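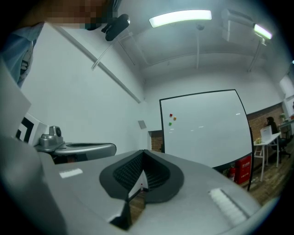

What does the new release of Sketmont change for people who record manipulation data with hand-held grippers? It moves the check for bad tracking to the moment of recording, so an operator learns within seconds that a demonstration cannot be used and can repeat it on the spot.

Plurkier released version 3 of Sketmont, its software for turning hand-held gripper recordings into robot training data, on 29 January 2026. The release replaces the pose estimation back end, adds a live quality monitor and changes the file layout. Projects created in version 2 have to be converted before they will open.

Sketmont takes wide-angle video from a camera mounted on the gripper, along with inertial readings, and works out two things for every video frame: where the tool was in the room, and how far apart the fingers were. The two streams are aligned and written out as an action sequence that a policy can be trained on. No robot is needed until the trained policy is run.

In version 2 all of this happened after the session. An operator would record for an afternoon, hand over the cards and find out the next morning which demonstrations had lost tracking. Plurkier says the most common complaint from its users concerned the delay more than the loss rate, as the objects and furniture had usually been moved by the time the report came back.

The live monitor runs a reduced version of the tracker on a laptop connected to the recorder. It does not produce final poses. It counts the visual features it can follow from one frame to the next, compares the motion they imply with the inertial readings, and gives a pass, a warning or a fail when the operator ends the demonstration. A fail comes with a reason code. The codes cover too few features, motion blur, a clock offset between sensors and markers not seen.

The last of these concerns finger width. Sketmont reads the opening of the gripper from square black-and-white markers fixed to the fingers, which have to be in view for most of the recording. Where one marker is hidden for a short time, version 3 estimates the width from the other, on the assumption that both fingers move by equal amounts. Where both are hidden, it interpolates across gaps of up to 30 video frames and marks the values as filled. Longer gaps fail the demonstration. The limit is set in the project file and can be lowered, but not raised.

Plain interiors remain the hardest case for the tracker. White walls and ceilings offer few corners, and glossy surfaces such as whiteboards and glass doors produce reflections that move with the camera and are easily taken for real features. The new back end tests each group of features against the inertial motion before using it and drops groups that disagree. Light fixtures, which version 2 masked out as overexposed, are now kept as line features, with the edges used and the bright interior ignored. According to the release notes, this makes the most difference when the tool is tipped upward and most of the view is ceiling.

Plurkier tested the change on 2743 demonstrations collected since August in offices, workshops and kitchens, and has published the list of recordings with the result for each. The recordings themselves are not public. The notes give no single success figure, on the grounds that the mix of rooms would decide it, and break the results down by room type instead. Kitchens gained least. Long corridors are still listed as unsupported.

Mapping has changed as well. Each session still starts with a slow pass around the room to build a map, but the map can now be extended by later demonstrations if they see parts of the room that the first pass missed. The extension is off by default. Virkley, which uses Sketmont to prepare data for its shelf-stocking software, tested the option before release and reported that maps drifted when people or chairs moved a good deal between demonstrations. Plurkier has added a setting that limits extension to features seen in at least 3 demonstrations, and recommends leaving it on.

Faces are blurred on the recording laptop before any video is copied elsewhere. Blurred regions are stored as a mask next to the video, and the tracker ignores them, so that the edges of a blurred patch are not followed as features. Sites that do their own blurring can supply a mask in the same format.

The new file layout stores video, poses and finger width in separate files under one index. Under the old layout, a correction to the width calibration meant rewriting the whole session. A converter is included. It handles sessions in batches of 100 and keeps the originals unless told otherwise. Loaders written for version 2 will not read the new index, although an export command writes the old format and will be kept for the life of version 3.

The planning side is mostly unchanged. Sketmont can check whether a recorded path is within reach of a given arm and reject those that are not. Version 3 adds joint speed to the check, and it reports the first point on the path where a limit is exceeded. Arm models are loaded from a plain description file. Acharya, a maker of motion planning tools, has supplied an adapter that passes the checked paths to its own planner.

The live monitor requires a laptop with a supported graphics processor. Without one, the recorder still works and the checks run after the session as before. Two known problems are listed in the notes: the monitor can report a clock offset in the first demonstration after the laptop wakes from sleep, and the converter stops on session names that contain a slash — renaming the session clears the fault. A fix for both is planned for the next maintenance release, for which no date is given.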